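Wedmont Small Parts Box Set
README

Hi, and thanks for downloading! I put this set together over a few evenings in June, mostly to answer a question I kept asking myself in the garage: which see-through storage boxes let you find your stuff without popping the lid? I own far too many of them (my closet shelf is a disgrace), and I wanted some pictures and notes I could look back at before buying any more. Then a couple of people on the Gandell home storage board asked for the folder, so I cleaned it up a bit and wrote this.

What's in it

There are 30 short entries. Each one has a box, a few small things inside, and my notes on how it went. I kept everything on the same brown mat because a bare white table makes clear plastic pretty much vanish, and I got tired of squinting. Entry 6 is the one I get asked about the most, the long clear box with the four red pieces in it. 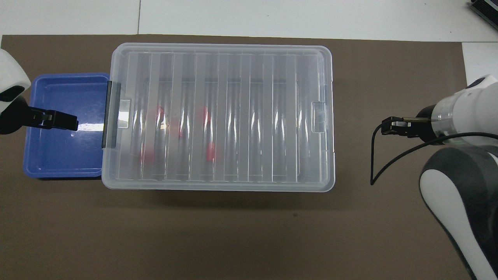 Entry 6, lid closed. Four red pieces inside, blue tray at the left.

Look at what the ribs on the lid do to the light! You get bright stripes running across the box, and the red comes through more like a muted pink. I can tell there's something in there and I can tell it's reddish, but if you asked me for the shape I'd only be guessing. For sorting by color I'd call that good enough. For telling one small part from another, no way, I'd want a label on it or a smoother lid.

How the notes work

The notes are in one plain text file, one entry per paragraph, and I wrote them the way I talk, so expect some rambling. I use "shut" for lid on, "askew" for lid partly off, and "open" for no lid at all. The askew ones turned out to be my favorites, because that's how boxes really live in my house (I slide the lid over, grab what I need and forget to put it back). 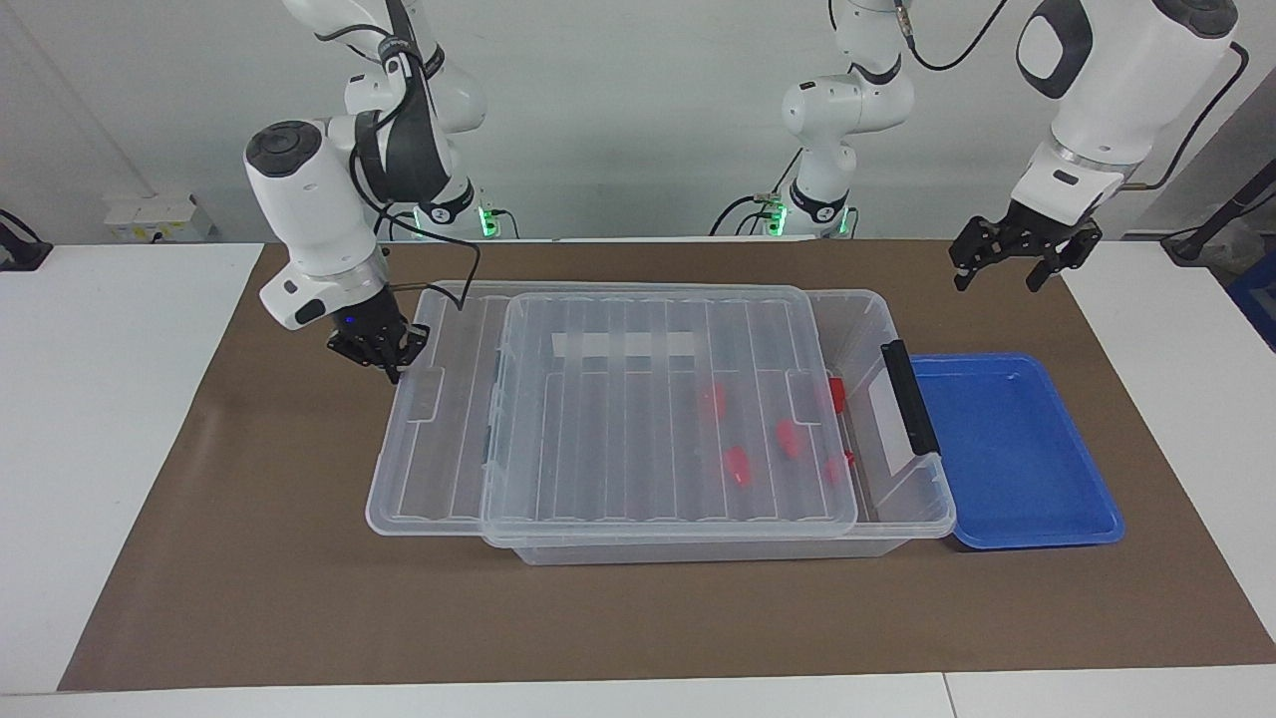
If you're comparing entries, please go by the box and the lid position and don't lean too hard on where the pieces sit. Small things roll and slide every time you nudge a long shallow box, and I never tried to put them back in the same spots. A divider would fix that, and I may do a few entries with dividers if I find some that fit.

Known problems

The overhead light is harsh and I haven't found a nice way to soften it yet. Also, my file names are a mess. Anything starting with "adeyemi" comes from the first round, named after the street I lived on then, and "grirnumitz" is the later round, which is a word I made up when I ran out of ideas. Sorry about that one!

Using it

Go ahead and use it for whatever you like. A link back to Wedmont would be lovely, and if you spot a mistake in the notes, send me the entry number and I'll fix it in the next upload.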